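Can a robot tidy your desk yet?

Putting the caps back on a set of highlighters takes most people under a minute. At Pivstead, a small automation firm that has spent two years trying to get a machine to clear a desk, it is still the job that goes wrong most often.

"Wiping is fine. Picking up a cup is fine," says Hélder Antunes, who runs the desk project. "Then you put a pen in front of it and you lose the afternoon."

The firm's machine is called Nolo. It has two arms on a wheeled base and a pair of cameras where a head would be. On the morning I visited in July, it folded a tea towel into something I would have been happy to put in a drawer, and stacked four plates without a chip. It then picked up a felt-tip pen, turned it over twice and put it down in the same place.

Pens are awkward for several reasons. They roll. The cap and the barrel are often different colours, so the machine has to work out that they belong together. Once the cap is off, there are two small objects to find and line up, and the push that closes them has to be firm but straight. Too soft and the cap falls off in the drawer. Too hard and at a slight angle, and the pen shoots out sideways. I saw that happen three times before lunch.

Nolo learns by copying. People do the job first, with their hand movements recorded, and the machine is trained on the results. Pivstead set itself a target of 4,000 recordings of desk work and has 2,898 so far. Of those, 858 involve putting a cap on something.

Catarina Abreu has made a good share of them. She used to pack orders in a stationery warehouse and says the work is not so different, apart from the gear on her hands. "You have to slow down. If I do it the way I would at home, I hold three things at once and the machine can't follow it."

That is a real question for the team. People bunch things up. They keep one pen in the fingers while they deal with another, and they shut the drawer with a knuckle. Antunes wants to keep those habits in the recordings. His colleague Napaporn Chaimongkol would sooner have slow, simple examples, one object at a time, and leave the clever handling for later. For now they collect both kinds.

Shop floors are further along. Aurora Vilela manages packing lines at Brallano, which makes bathroom fittings, and has had two robot arms in place since last spring. They put taps into boxes. Every tap is the same and arrives the same way up. "I wouldn't ask them to sort out my kitchen drawer," she says. When the box supplier changed the flaps slightly, the line stood still for a day and a half.

A home has no line. Things are left where somebody dropped them, and no two desks are untidy in the same way. Antunes thinks a machine that can clear an ordinary desk without help is nearly five years off, and that the first ones will go to offices and schools. He would not give me a price.

When I left, Nolo was on the tea towels again. The pens had been moved to a bench at the other end of the room, for people to do.
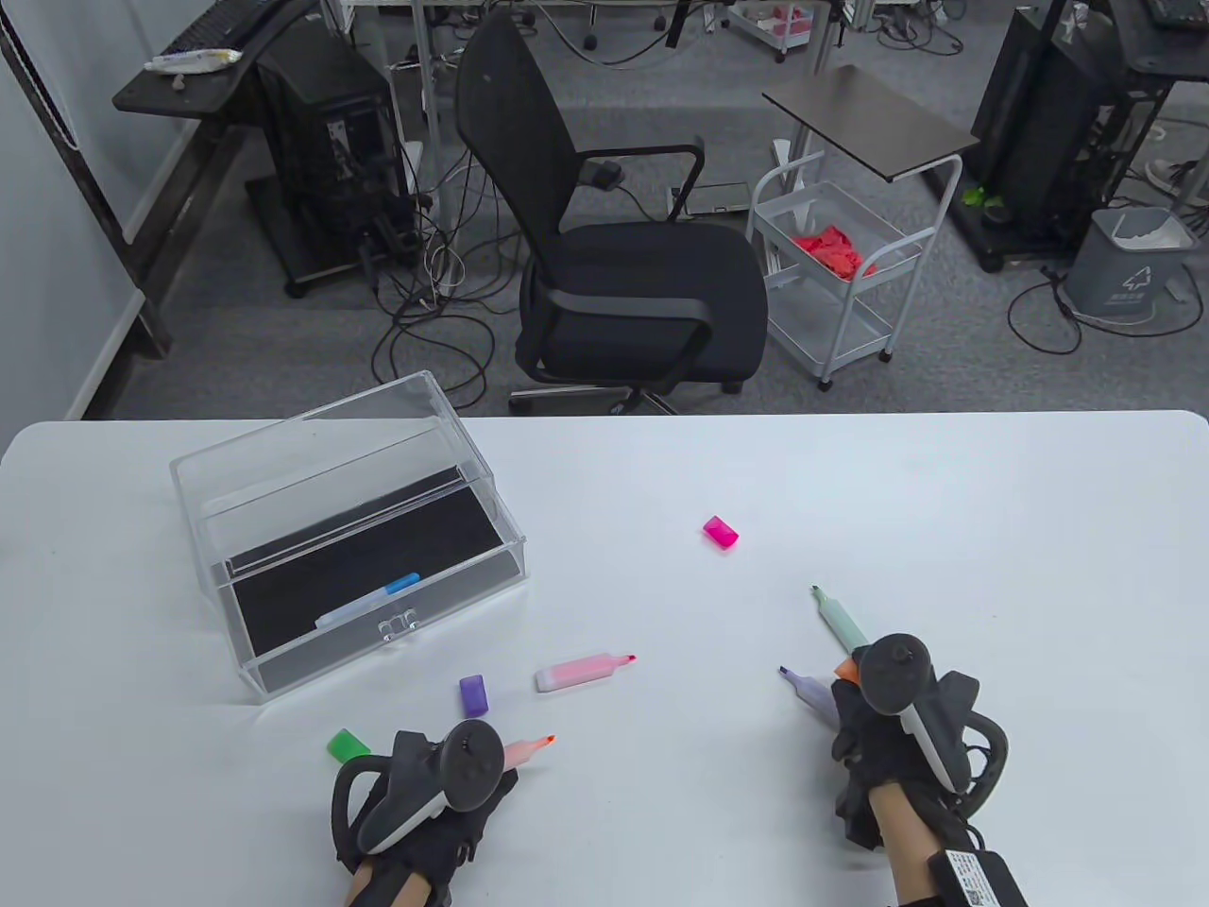

Pens, caps and a clear drawer: recording desk work by hand, with a controller strapped to each glove.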